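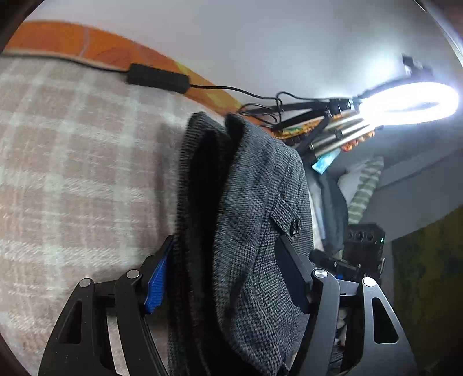 Stivia Coats is a set of 794 short entries on caring for winter jackets at home: brushing, folding, hanging, storing. I love this stuff and hope it shows! Entries are tagged by fabric and by part, so a gray tweed with a buttoned pocket flap goes under both "tweed" and "flaps", and you can find out how to fold one without creasing the flap.

Layout: entries.csv has the text, tags.csv has the 96 tags. Version 2 adds linings and collars, my favorite part so far.

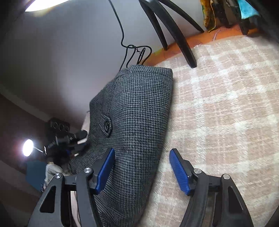
Lewis wrote in to ask for more on buttons, especially how to sew a loose one back onto a tab, and that section is coming in November. Keep the requests coming!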